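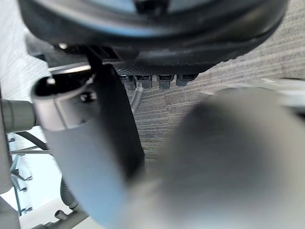 By Kourosh Pakzad and Ross Forsyth | Student Projects | November 26, 2023

Untangling Room 1414: Our Cable Project

When we signed up for the fall project course in September, our first idea was to design a new lamp. Then we spent one afternoon looking for a display cable in the drawers of Room 1414 and changed our topic on the spot. We have loved every week of it (well, maybe not the week of the adhesive residue).

The question we wrote on our proposal was simple: can a person who has never used the room find the right cable, plug it in and put it back without asking anyone? We called the system Kultero. It covers how cables are stored, how they run between things, and how the ends are presented so a hand can get at them.

What we started with

We emptied every drawer, box and windowsill and sorted the whole lot on the floor. There were 614 loose cables. Of those, 116 had a plug that neither of us could name, and they went into a separate crate. Most of the rest were ordinary power and data leads wound around each other so tightly that pulling one brought up five more. The power leads were the worst, with those heavy molded plugs that act like anchors.

Lining up the ends

This became our favorite part! A row of plugs is so much easier to read than a bunch of plugs. The four dark gray connectors in the photo hang side by side with even gaps between them, and you can follow the thin gray cable from the second one as it curves down to the left and goes behind the black panel. That is the look we wanted for the whole room: ends in a line, and a gentle curve where a cable leaves its plug.

We tried the same thing on the wall by the workbenches. Our first rail was a strip of scrap plywood with notches cut in it. The notches were too narrow and scraped the jackets, so we sanded them wider and then they were too wide. Version 2 uses soft clips along a metal strip, and it works beautifully. You can take a lead off with one hand while holding a laptop in the other, which we both tested far more often than we needed to.

Curves and corners

Ross made a set of bend guides out of cardboard tubing, which we slipped behind the desks wherever a cable had been folded flat against the wall. Thin cables were easy to persuade. Thicker ones wanted to spring back, and we ended up giving them a longer path with one wide loop. We also moved everything off the walkway to the door, where people had been rolling chairs over the leads for years.

Labels

We used colored tape for the type of plug and a paper flag for the length. Our first flags were written in pencil and smudged by the second week. We switched to a marker and put clear tape over the writing. Kourosh wanted a symbol for each type as well, and we drew a whole set, but people in the trial went straight to the color and ignored the symbols. We left them off the final labels.

The trial

We asked classmates from outside the course to fetch a particular lead, connect it and return it. Everybody found the rail quickly. Returning was harder: several people coiled the cable neatly and then left it on the bench. After we hung a sample coil at the end of the rail, with its flag facing out, the returns got much better.

Still to do

The crate of mystery plugs is waiting under the window. We would like to photograph each type and post the sheet by the door, so older students can write in the names they know. The corner behind the printer also needs a longer rail, and the metal strip for it has been cut but has no clips on it yet.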